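Textiles and Everyday Life, week 7: why cloth creases

Okay, quick recap for anyone who missed last week (Mirjam's notes on yarn twist are on the course page, please read them before the lab). We finished on cellulose, so I'll pick up there.

Cotton and linen are both mostly cellulose, and the long chains inside the fibre are held to one another by hydrogen bonds. Bend the fibre and some of those bonds let go. Leave it bent for a while and new ones form in the new position, and there's your crease! Moisture speeds the whole business up, which is why a shirt left in the dryer overnight looks so dreadful by morning.

Wool behaves differently. It has a natural crimp and springs back, and my old grey jumper has survived 30 years of being shoved in drawers to prove it. Polyester barely takes up water at all, so it mostly creases when you heat it and then let it cool while folded.

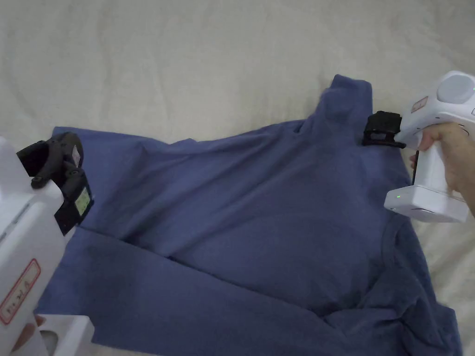
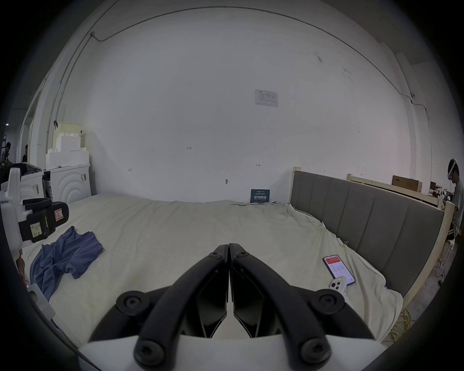 Fig. 2. Blue garments on pale sheets, with soft folds and wrinkles.

Now, crease recovery angle. You fold a small strip, put a weight on it, take the weight off and measure how far it opens up again. A bigger angle means better recovery. We'll do this in the lab with the Dekker tester, and Ruben Van Beek will show you how to line up the strip, as I always get it crooked. Cut your samples along the warp AND along the weft, please, and label them. Last October we had a whole tray of mystery strips and had to bin the lot.

Easy-care finishes work by cross-linking the cellulose chains so they can't slide about so much. The catch is strength: a heavily finished cotton tears more easily and feels a bit harsh. I quite like a rumpled linen shirt myself, so I'm biased.

Lab write-ups go to Rianne Baert by 2025-04-01. Two pages is plenty.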